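The Loan on the Flostel

The letter from the bank came on a Tuesday, 21st October, and the night manager read it before anyone else because she was the only one at the front desk. It was not addressed to her. It was addressed to the Directors, Flostel Hotels, and somebody had left it open between the newspaper and the parking permits, so in her opinion it was already half public.

She read it two times. The first time she understood only the tone. The second time she took a pencil and wrote the numbers on the back of a luggage ticket, as her father had taught her to do with every letter that had a number in it.

The Flostel at Surnley had 103 rooms and a debt older than its carpets. The lender was a company called Chong Capital. It had given the owners five years, then one more year, then six months, and now it wished to know by the end of March if another lender would take the debt away. There was a new name in the letter, Nurnesier, which would perhaps do this. Nurnesier wanted first to look at the hotel. It wanted to see the books, the roof, the boilers, and a selection of the rooms "in their ordinary condition".

The owner came down at six in the morning in his grey cardigan. He was a man who had once sold ice cream from a van on the same beach, and he still walked like a person who must get somewhere before it melts.

"You have read it," he said.

"It was open."

"Good. Then I don't have to explain it." He poured himself coffee from the guests' machine and looked out at the harbour, where it was still dark. "What does it mean, ordinary condition?"

"I think it means we shouldn't paint anything."

He was disappointed. He had already been thinking about which colour.

The people from Nurnesier came the next week, a woman and a younger man, with one small suitcase each. They paid for their own rooms, which worried the owner more than anything in the letter. He had wanted to give them the suite. The night manager gave them two rooms on the second floor, on the car park side, and she told nobody in the kitchen who they were until they had eaten their soup.

She did not sleep well that week. In the daytime, when she should have been in bed, she walked along the corridors and saw the hotel as a stranger would see it, a stranger with a calculator. The lift made its noise like an old dog. There was a brown mark on the ceiling outside the linen room, in the shape of Tasmania. But the rooms were good. They had spent the last of the money on the rooms, and she stood a while in one of them with the door open, listening to the vacuum cleaner next door, and thought that she would pay to sleep in it.

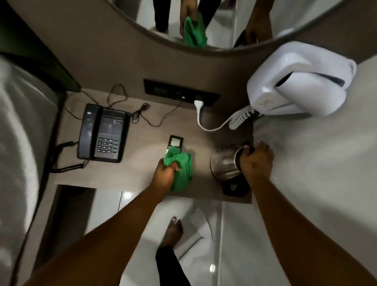
A desk, a round mirror and a hair dryer on its coiled cord.

On the third night the woman from Nurnesier came down to the front desk after midnight. She had no shoes on, only the hotel slippers.

"Is the bar closed?" she asked.

"It closes at eleven. But I have the key."

So they sat in the bar with one lamp. The woman asked for a small brandy and signed the paper for it, although the night manager said it was not necessary. For some time they talked about the weather. Then the woman asked how many nights a year the hotel was full.

The night manager knew the answer, because she wrote it in a notebook. She also knew the number the owner liked to say, and it was a larger number. She looked at the brandy bottle. She thought about the lender, and about the cooks, and about her own small flat above the chemist with its rent.

"Full completely? In the summer, most weekends. In the winter we had one wedding."

"And tonight?"

"Tonight we have 41 people, and two of them are you."

The woman laughed. She took out a pen but did not write anything with it. She said that in her work she visited many hotels, and in all of them she was told that the winter was improving.

"Maybe it is improving," the night manager said. "I only see it at night."

They left in the morning by taxi. The young man had forgotten his phone charger, and the night manager put it in an envelope and sent it after him with the hotel's own stamp.

After that came weeks of nothing. The owner began to go to the window each time the post van passed. He bought one tin of paint, in a colour called Oyster, and kept it behind the reception door where he believed she could not see it.

The second letter was thinner than the first. He brought it to her at the end of her shift and asked her to read it aloud, because his glasses were upstairs. They were in his cardigan pocket. She read it slowly, with the pencil in her hand, and when she came to the rate of interest she stopped and wrote it down.

"Is it bad?" he asked.

"It's high," she said. "But it's for seven years."

He sat down on the luggage trolley and it rolled a little with him. Outside somebody was already taking the chairs off the tables. He asked her to read the part about the seven years again, and she did.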